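Wuter Furniture Gallery: Entryway and Shoe Storage

Wuter makes small storage pieces for hallways, mudrooms and bedroom corners. The gallery below covers the shoe racks and a few pieces that go with them. Most are sold flat, and all of them can be ordered with either the light or the dark wood finish. Item notes follow each heading. Prices are on the order sheet, which is updated every July.

Wall Rack, Tiered

The tiers step back toward the wall, so the shoes on the lower shelves can be reached without moving the ones on top. A raised board runs along the back of the top tier and keeps shoes off the paint. The wood is a light honey color with the grain showing, and the uprights are black metal, punched with round holes along their length. 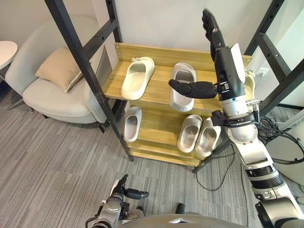 Using the Tiered Rack for Slippers

Thick-soled slides take up more height than flat slippers, and the open tiers leave room for them. White, cream and pale gray pairs look good against the light wood. Put the pairs worn every day on the lowest shelf and the guest pairs on top. On carpet, press down on both ends after loading and check that the rack sits level before you leave it.

Finish and Care

Wipe the shelves with a damp cloth and dry them right away. The metal needs only a dry cloth. Skip furniture polish on the shelves – it leaves a slick film, and shoes slide on it. Small scratches in the wood can be rubbed out with fine sandpaper along the grain, followed by a thin coat of clear wax.

Jenberg Bench

The Jenberg is the bench most often ordered along with a rack. It has the same wood on the seat and a low shelf underneath for boots. We suggest leaving 3 feet of clear floor in front of it so that one person can sit while another gets past. The seat is not padded. A cushion can be added to the order, in gray or oatmeal.

Skinner Hooks

Skinner is a plain wall rail with five hooks, meant to hang over the bench or beside the rack. The screws supplied are for wood studs. For drywall alone, use anchors rated for the weight of winter coats.

Orders and Samples

Wood samples are mailed free from the Wellero shop, two per household. Ask for the finish by name and include a mailing address. Replacement screws and shelf boards are kept in stock for every piece on this page – have the item name ready when you write.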